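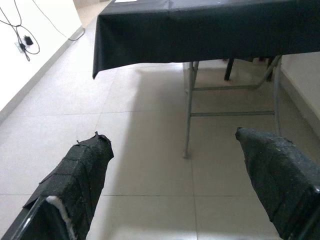 Notes on putting a black cloth over a folding table on a tile floor. Posting these in order, mostly so I stop looking up my own numbers. 1/14

Inputs first. You need the table length, the table width, and the height from floor to tabletop. Measure the height with the legs locked. The published height for a folding table is often off by a little, and the feet settle differently on tile than on carpet. 2/14

Cloth length = table length + (2 x drop). Cloth width = table width + (2 x drop). Drop is how far the fabric hangs below the tabletop edge. For full coverage, drop equals table height minus whatever clearance you want at the floor. 3/14

I use 10 mm of clearance on tile. Zero clearance looks right for five minutes and then the hem has dust on it. Pale beige tile is forgiving about footprints. Black polyester is not forgiving about anything. 4/14

The corners are the part people get wrong. A flat rectangular cloth has extra fabric at each corner, measured on the diagonal. With equal drop on both sides the point hangs at 1.41 x the drop. So a corner point always sits lower than the hem on either side of it. The cloth can be perfectly centered and still do this. 5/14

Three ways to deal with the point. Leave it, fold it under and pin it, or buy a fitted cover with sewn corners. I leave it when the skirt stops well short of the floor and pin it when the point would reach the tile and get stepped on. 6/14

Fitted covers: I tried one from Trandgate. Clean corners, no complaints about the stitching. It fits one table size and no other, and mine get swapped between rooms, so it stays in the closet. 7/14

Fabric weight. The Flatorlow cloth I use most is 170 g/m2. It hangs straight enough and folds down small. The lighter one I had before was translucent with a window behind it, and you could see every storage bin under the table. 8/14

Creases. Black shows fold lines more than any color I own, especially in side light. Steam it on the table, working from the top edge down, and let it hang for 60 minutes before touching it again. Ironing flat and then refolding for transport gets you back where you started. 9/14

If you can't steam, roll the cloth on a cardboard tube. Loose folds in the skirt are fine and read as drape. A hard line across the middle of the front panel reads as a thing that came out of a bag. 10/14

Tile specifics: large tiles with thin grout are good for alignment. Set the two front feet on the same grout line, or the same distance off it, and the table is square to the floor. If the room's grid runs at an angle to where you want the table, skip this and measure off the wall. 11/14

Rubber feet matter. Bare metal caps slide on glazed tile when someone leans on the edge, and the cloth hides the legs, so you won't see it moving. The Stistar caps I bought for this are a tight push fit and have stayed on. Check the inside of the cap for grit before fitting it. 12/14

Clips. Four per table, all on the back edge and the two ends, none in front. Clip the back first, pull the front hem to its clearance, then do the ends. Going the other way twists the front panel and you get a diagonal wrinkle that will not steam out. 13/14

Lint: roller before guests, damp microfiber on the floor before the cloth goes on. Sweep under the table too. The gap at the hem pulls dust forward whenever a door opens, and it collects in a line along the shadow at the front. Spare cloth lives in the Ševčík box on the second shelf, labeled with its drop in millimeters. 14/14

Addendum, because two people asked: for a 1830 x 760 mm table at 740 mm high with my 10 mm clearance, the drop is 730 and the cloth comes out at 3290 x 2220. Nearest stock size is usually a bit larger. Take the larger one and put the surplus at the back.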